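How I compare two sets of gripper fingers on pill bottles

So you've printed a second set of fingers and you want to know if they beat the first. I've done this enough times now that I have a routine, and people on the Makness forum keep asking for it, so I'm writing it down.

My two sets this time were the Gidano fingers (stiff, flat pads) and the Sultana fingers (a little softer, slightly cupped). Same arm, same controller, same wrist camera for both. Please don't swap the camera halfway through like I did in February!

Step 1. Pick your bottles. I use plastic prescription bottles with white caps because they tip over if you look at them funny, and they come in different sizes and colors. See-through plastic is mean to cameras too, so you get a vision test thrown in.

Step 2. Home the arm, open the fingers all the way, and check the wrist view before you run anything. You want to see both fingertips and the gap between them.

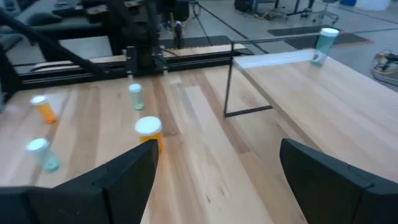

Write down your open width and don't touch it again. I set mine in the Ferton control panel, save it under the name of the finger set, and load that same file every single time.

Step 3. Start slow. Close at the lowest speed on one bottle, lift a little, hold, set it down. If the bottle twists as the fingers close, your pads aren't parallel, so go fix that first (ask me how I spent my Thursday).

Step 4. Run 20 picks on each bottle size, then switch fingers and do the same again. Count a pick as good only if the bottle ends up standing. I got stubborn and kept going to 204 picks with the Sultana set, which was overkill but kind of fun.

Step 5. Now mix it up. Spread the bottles out, put the tall ones near the short ones, and try one at a different height so the arm has to come in from another angle.

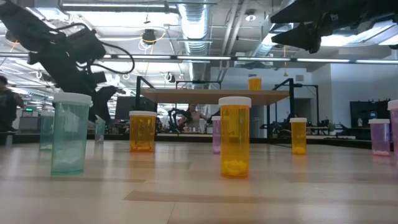

Ryota Oshima wrote in to say he'd add a grip on the cap as its own test, because his soft fingers did great on the sides and then slid right off the top. He also logs the motor current on every close, so he can spot a slip he'd miss by eye.

I've started doing both. Put cap grips in their own column or they'll muddy your numbers.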